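Print this page
E-mail this page

A day aboard and a night ashore: visiting the relief ship at Undedlow

July 20, 2019
By the visits desk

I have wanted to get inside the Undedlow warehouse for years, ever since I packed my first box of dressings for it at a folding table in a church hall. You tape the lid, you write the contents on the side, a van takes it away, and after that you have only the newsletters to go on. So when the harbor group announced an open day, with the ship tied up and the hold open to anyone who would wear a hard hat, I had my name down before lunch.

The warehouse is on the north quay, behind the old fish market, and it is much bigger than it looks from the road. It was a net store once and it still has the hooks. The aid comes in at the landward end in every kind of box you can imagine (bananas, printer paper, one that had clearly held a ceiling fan) and goes out at the water end in plain cartons of a single size, shrink-wrapped on pallets. There were 93 pallets waiting when we walked through, each with a sheet in a plastic sleeve giving the weight, the contents and the clinic it is meant for. I read as many of the sheets as I could before the group moved on. Suture kits. Rehydration salts. Crutches, adult. Crutches, child. Spare filters for an oxygen concentrator, with the model number underlined twice by whoever had to track them down.

What I had not understood is how much of the work is paper. Every carton has an entry in a ledger, every ledger page is copied to the port, the insurer and the receiving clinic, and a full set travels in the wheelhouse in a waterproof case. After the ship was held up on its last voyage, the crew decided that any inspector who asked about any box should have an answer in his hand within a few minutes. They let us try it. Someone in our group picked a pallet near the back wall and the matching page was found before she had walked back to the desk. We clapped!

Then the ship. She is the Nørgaard, a former coastal freighter, blue above the waterline and a rather tired red below it, and I loved her right away. You go up a gangway with rope handrails, duck under a pipe that everyone is warned about and most people hit, and come out beside the galley, where there was coffee and a tray of almond cake. She sleeps 36. The bunks are stacked three high in what used to be a cargo space, with a canvas pocket beside each for your glasses and your phone, and the whole cabin smells of paint and diesel. The toilets work on a schedule I did not fully follow.

The bridge was the best part for me. The second mate showed us the chart with the planned route in soft pencil, and the places along it where they expect to be called on the radio and asked their business. She went through what they say, word for word, and what they do if the answer is to turn around. All passengers do 3 days of training before they sail, in calm speech, in sitting down together and staying put, in what to do with your hands. I had pictured something grander. Most of it is practice at being patient while somebody shouts, and we had a go at that too, in pairs on the foredeck, with a lot of giggling at first and then much less.

I stayed the night so I could make the evening meeting. The harbor group has an arrangement with a guesthouse, the Peleo, on the hill above the ferry ramp, and it is simple and friendly and has an excellent breakfast.
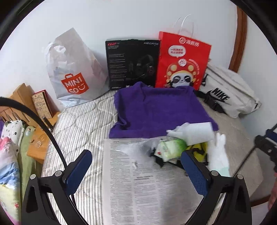
UNDEDLOW - July

The evening meeting was held in the warehouse itself, between the pallets, on benches borrowed from the sailing club. I would have guessed at a small crowd, but by the time the talk began people were standing along both walls and out onto the quay. The first hour was about the Plaltov fund, which pays for the fuel and the harbor dues and is named after the street where the group first met. The fund stands 800 gallons of fuel short of what the crossing needs, and they were quite open about that, with the figure chalked up on a board by the door.

Then came a call with a nurse at one of the clinics, on a line that dropped twice. She thanked people briefly and spent the rest of her time correcting the list. No more adult gloves in large, please. Many more in small. Any blood pressure cuffs at all, as long as the hose fittings match. You could see pens coming out all over the room, mine included, and I have already passed the list on to our packing table at home.

Questions went on until late. A man near me wanted to know why they don't simply send the cargo by the usual commercial route, and he got a long and careful reply about closed crossings, storage fees and goods that expire in a yard. A teenager asked if you get seasick. Yes, came the answer from four places at once.

The Nørgaard is due to sail in September if the port clears her papers. The warehouse takes boxes every morning until then, landward door, and if you can bring your own packing tape they will be delighted to see you.

Contact the harbor group | © 2019 All rights reserved | Back to top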